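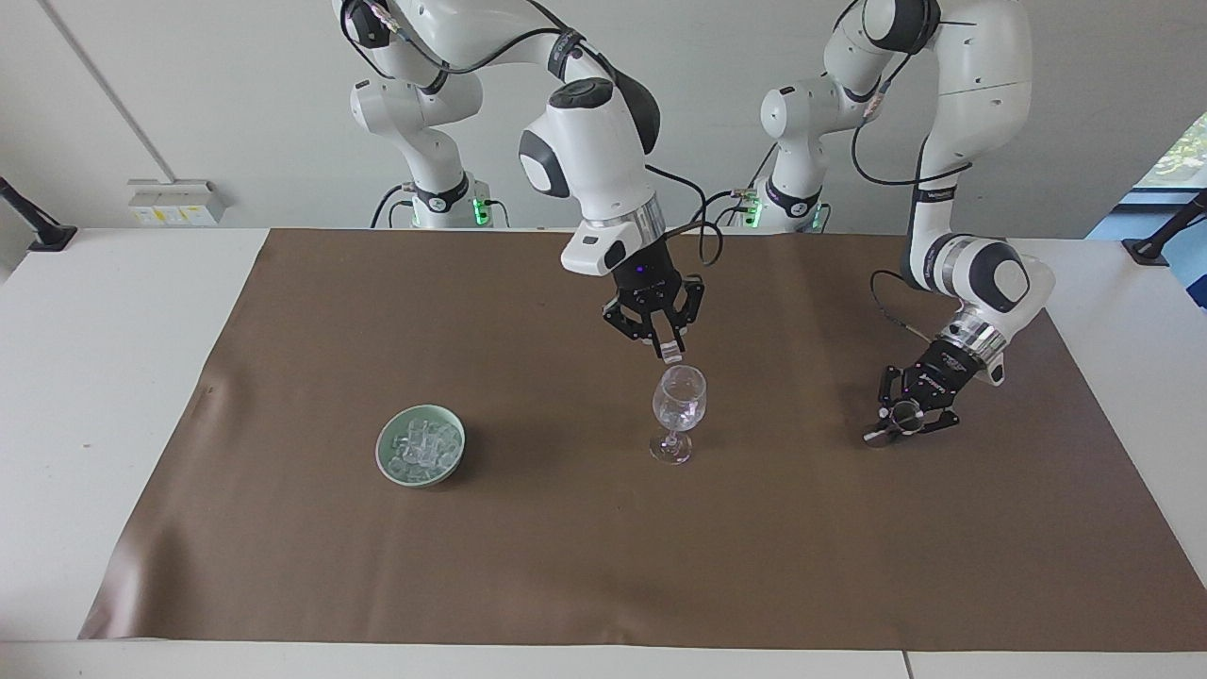

Figure 2. Clear wine glass at the white table, with the large brown mat down.

5. The glass and what goes under it

I should own up to a bias before going any further: I came to this study as someone who puts wine glasses straight down on whatever is nearest, and I thought table mats were for other people's houses. Mared Price thought the opposite, and we argued about it for most of November (very cheerfully, I should add!). So this section is partly the story of how I was talked round.

The Lurel diaries gave us 124 entries in which somebody wrote about setting down, moving or clearing a stemmed glass at home. Diary-keepers in Drullance were asked to write in their own words, and the first thing that struck me was how often they wrote about the surface and hardly mentioned the glass. One keeper gave half a page to the noise a foot makes on a bare tabletop, and then dealt with the glass itself in four words. Others wrote about finding it. A clear glass on a pale table is easy to lose track of, they said, especially from the side, and several liked having something darker underneath (a brown mat like the one in Figure 2 is pretty much what they had in mind).

Clearing away was where the diaries got lively. People disagreed about whether you take a wine glass by the stem, the bowl or the rim, and they disagreed with some heat. Rim-takers knew they were in the minority and tended to defend themselves before anyone had asked. Stem-takers talked about finger marks. Bowl-takers, and I'm one, mostly said they'd never thought about it until we made them, which I think is a fair answer and probably the commonest one outside a diary study.

Beca Owen went back through the entries on 12/10/21 and sorted them again without looking at my labels. We differed on five, and two of those were plain slips on my part, where I'd read "tumbler" and carried on as if it said "wine glass". The other three we talked over and left under "unclear". I've kept Howells (2 entries, both very long) in the main set even though that household only ever wrote about one glass. They were good entries and I'd have missed them.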